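2021-04-21

Bikavero cell, simulator side. Long entry, good day.

Picked up where Jericho left off with the left gripper calibration. His note said the fingers were closing unevenly in the sim and that he suspected the friction values. I spent the first hour on friction and got nowhere, then opened the joint file and found the mimic joint for the second finger still had the multiplier from the old hand. One number! Changed it, reloaded, and both fingers now meet on the center line every time I command a close. I ran 200 open-close cycles with nothing between the fingers and the error at the end was the same as at the start, so no drift. Very happy with that.

While I was in there I brought the finger pads in line with what Giang measured on the real hand. The collision shapes had been left as plain boxes slightly larger than the visual mesh, and that explains the "ghost grasps" Naomi wrote up last week, where a thing would start moving before the fingers got to it. New shapes are tight to the mesh. They cost a bit of solver time but I can't feel it on the bench machine.

Physics settings as of now, for anyone restoring the cell from scratch:

solver step: 2000 per second
control loop: 200 per second
contact softness: back to default (Jericho's test value is commented out, not deleted, please leave it there until he has looked)
scene seed: 3184

Use that seed when you compare notes with me. It gives the kitchen room with the long light table off to the left and the marble island in front, and it's a great one for checking the arms because there is work for both sides at once. Left gripper goes out over the table with the fingers open, right one goes for the clear glass cup at the edge of the island. If the cell is set up right, both wrists settle without that little shiver we used to get.
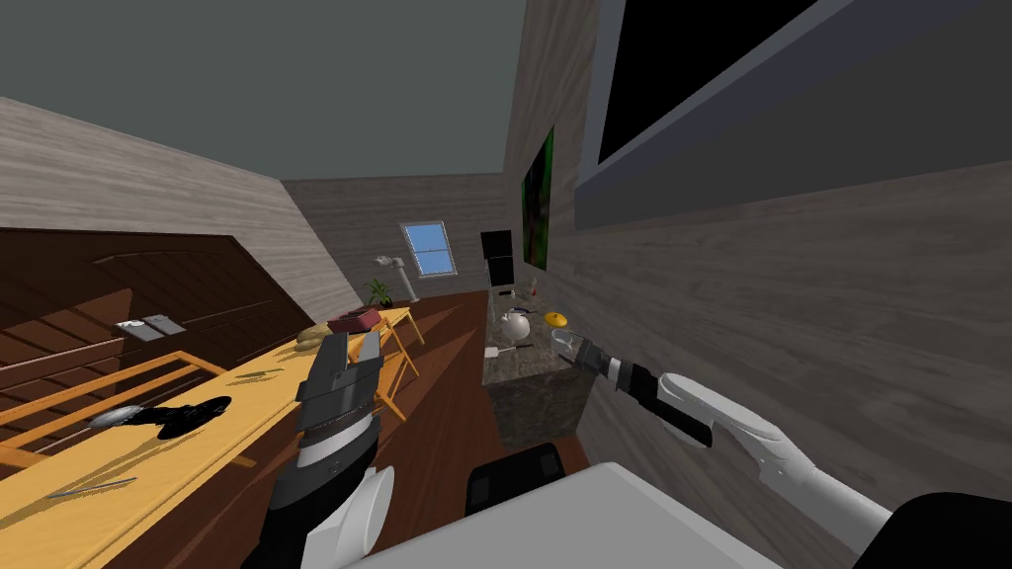
The shiver, by the way, was a gain problem and had nothing to do with the new grippers. Maribeth and I went through the wrist gains on both arms with the Irnano tuning script, which is a lovely piece of work once you get past the menus. The right wrist had a derivative term so low it might as well have been zero. We raised it in small steps, running the same reach each time, and there was a clear point where the ringing just stopped. Left wrist only needed a nudge. Both sets are saved under "wrist_april" and the old ones are still in the folder next to it.

Then the head camera. I know the tilt has been bugging people. The room comes out rotated, floor line climbing from lower left, walls leaning over, and it makes reading a reach by eye harder than it should be. I went looking for a bad mount transform and the neck link does carry a roll offset, set in the Celtance import and never touched since. I haven't zeroed it yet. The logged runs all use it, 194 of them, and if I fix it quietly the old and new logs won't line up. Giang wants a switch in the launch file so we can have either. I think he's right, and I'll write it tomorrow morning before anybody starts a batch.

Small stuff:

Glass cup: mass was fine, but the center of mass sat below the base. Moved it up. It had been standing like one of those toys you can't knock over, and now it tips when you bump it, as a cup should.

Robot's self-collision list: forearm against the white top of its own body was switched off on the right side only. Turned it back on. Expect the planner to refuse a few right-hand poses it used to accept, those were never good poses.

Startup: wait for the second "ready" line before sending any arm command. The first one is only the renderer. I lost two runs to this before Jirayu told me, so it's going in the notebook.

Backups: whole config copied to the Kalogeropoulos drive, same folder as always, with the old joint file kept beside the new one.

Still open: launch file switch for the neck roll (me), a look at the contact softness value (Jericho), and a repeat of the ghost grasp test with the tight pads (Naomi, when she has the bench). I'd also love to try the closing force at the lower setting on the glass cup, now that it behaves like a cup. Maribeth has a list of forces from the real cell and will drop it in the shared folder.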